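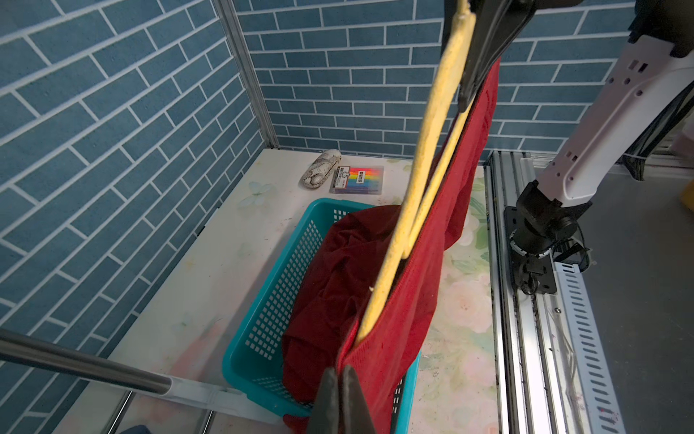
Indoor drying and moisture load in small flats
Speaker notes, Ilthorpe housing session

Slide 1. Scope
Talk covers water released by laundry dried inside the home, and where that water goes. Cooking and bathing are left out except as background. Tumble dryers are left out altogether. All readings come from the Bimden estate, 71 flats, heating season only.

Slide 2. The quantity
Start with the weight. Weigh the load out of the machine, weigh it again when dry, and the difference is what the room has taken in. For the reference load used at Bimden the difference was 800 g after a full spin. Do not convert to litres on the slide, people ask about it every time and it uses up the questions.
Spin speed matters more than fabric softener, room size or the type of rack. Say this early.

Slide 3. Spacing
Air has to pass both faces of the cloth. A garment folded over a rail dries on the outside and stays damp along the fold. A garment on a hanger is open at the hem and dries from the inside as well, provided the next one is not pressed against it.
Thick seams and waistbands set the drying time. The main panel can be dry to the touch hours earlier.
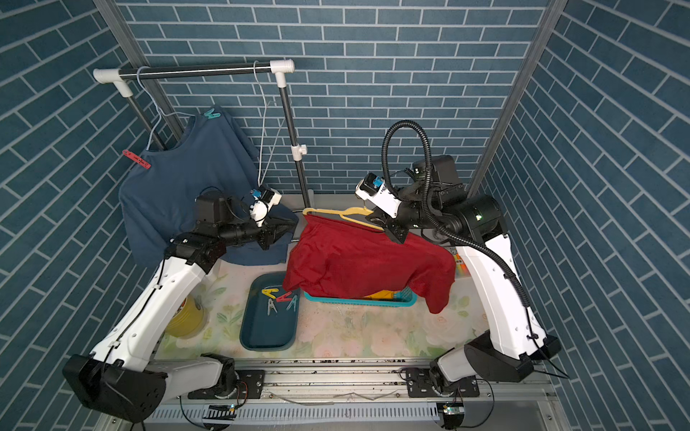

Rail with two wire hangers, one in use. Navy T-shirt, two clothes pegs.

Slide 4. The drying curve
Go slowly through the chart. Constant rate at first, then a long tail. In the closed bedroom the reference load took 11 hours. The tail is where tenants give up and put clothes away damp, so the remaining water goes into the wardrobe, usually against an outside wall.
The Millik loggers record air temperature and relative humidity only. They do not read surface temperature. If asked about mould risk, say that it depends on the wall surface and that a logger in the middle of the room will understate it.
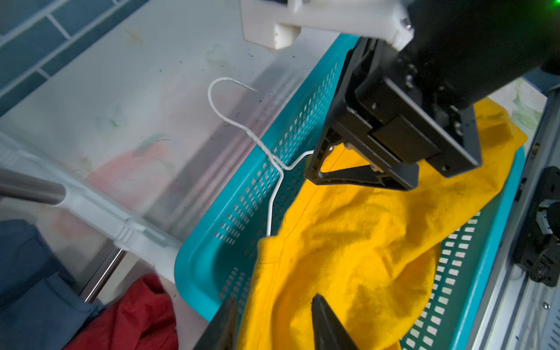 Slide 5. Ventilation
Door shut, window open slightly, extract fan on if there is one. With the door open, moist air moves to the coldest room and condenses there. Room temperature fell by 2 degrees with the window open, and the heating cost of that needs to be stated plainly.
Trickle vents alone were not enough in the smallest layout.

Slide 6. The Gachanja layout
Drying cupboard off the hallway, own extract, slatted door. Show the plan, then the section. Point out the air gap under the door; it was missing from the first drawings. Humidity readings for this layout are still being collected, so no chart yet.

Handout at the back of the room. Questions until 4 pm.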